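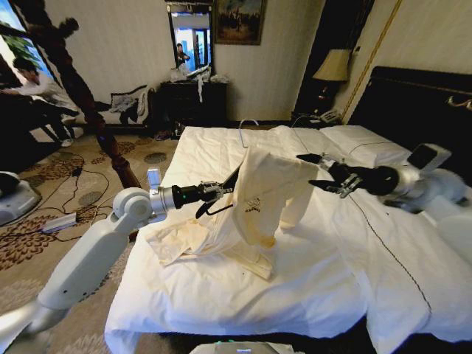

About Mollel

Mollel handles housekeeping and linens for small hotels, guesthouses and furnished rentals. We clean the rooms, change the beds, look after the laundry and put things back where guests expect to find them. The company was started by Brendan Tully, who had spent years turning over rooms himself, and Harpreet Charbonneau, who ran the laundry side at a hotel and still writes most of our work procedures.

We look after 300 rooms for 25 clients. Most are older properties with carpet, heavy furniture and not much space between the bed and the wall. That matters for everything else on this page, including the part people ask us about most, the robots.

How we work with robots

Our robot work goes by the name Floltness. It covers the jobs that come after the washing: picking up a garment or a piece of linen, finding its edges, laying it out, folding it or getting it onto a hanger. These are small jobs, but a room attendant does them all day long, usually bent over a bed. When we asked our staff what they would hand over first, garments and folding came up far more often than vacuuming or bathrooms.

We do this work in furnished rooms. A folding table in a workshop is flat, well lit and the right height. A bed is soft, the sheet wrinkles under the cloth, and one pale fabric on top of another is hard to tell apart. If a method only works on the table, our attendants can't use it.

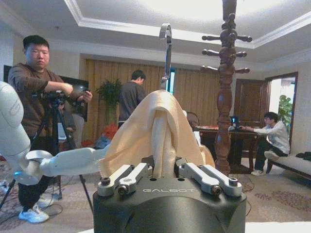

Cloth handling in a furnished room, with a Galbot gripper in front and the team at work behind it.

The setup still takes people. Someone has to watch the arms, someone has to keep notes, and someone who knows housekeeping has to say whether the result would pass. We keep that last job for attendants. An engineer may be pleased that a shirt ended up in a square. An attendant will point out that the collar is crushed and it would have to be done again.

What changes for our staff

We put our rules on this in writing, and new employees get a copy with their contract. The current version is dated 19/08/2018.

No one's hours are cut on account of a machine. If a task moves to a robot, the time goes back into the room, into inspection, or into training. Attendants who want to learn to run the equipment are paid for the training at their regular rate. Those who would prefer to stay with rooms can do that, and it doesn't count against them when raises are decided.

So far 10 attendants have gone through the training. It covers starting and stopping the arms, keeping cables out of the walkway, loading garments, and writing up a failed attempt so the engineers can use it. The write-ups turned out to be the hardest part to teach. "It dropped it" is true but doesn't help much. We now have 936 written reports, and Harpreet reads each one.

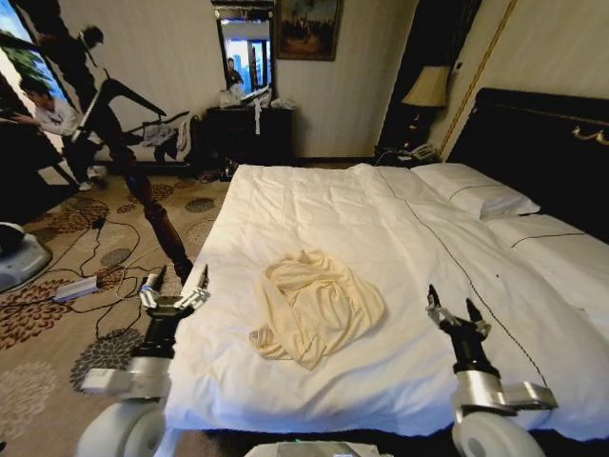
Some things have gotten worse before getting better. A robot in a guest room takes up floor space and means more equipment to move in and out. The first schedules we drew up left no time for this, and attendants ended up rushing the rest of the floor to make up for it. We changed the schedules in September and now book setup as its own task — with its own line on the time sheet.

What we don't automate

We don't use robots in a room while a guest is staying in it. We don't use them for guests' own belongings. Final inspection is done by a person, who signs the room sheet.
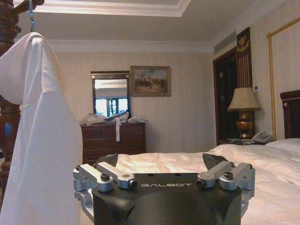 Gripper, bed and dresser in the room.

Working with us

Clients usually start with a walk-through of the property. Brendan does these himself and will tell you if your rooms are a poor fit for Floltness. Many are, and we clean those the regular way at the same standard. Our linens come through Rønning, and room schedules are kept in Ostik, which clients can log in to at any time.

If you are looking for work as a room attendant, you don't need a technical background. Ask for Harpreet at the front office.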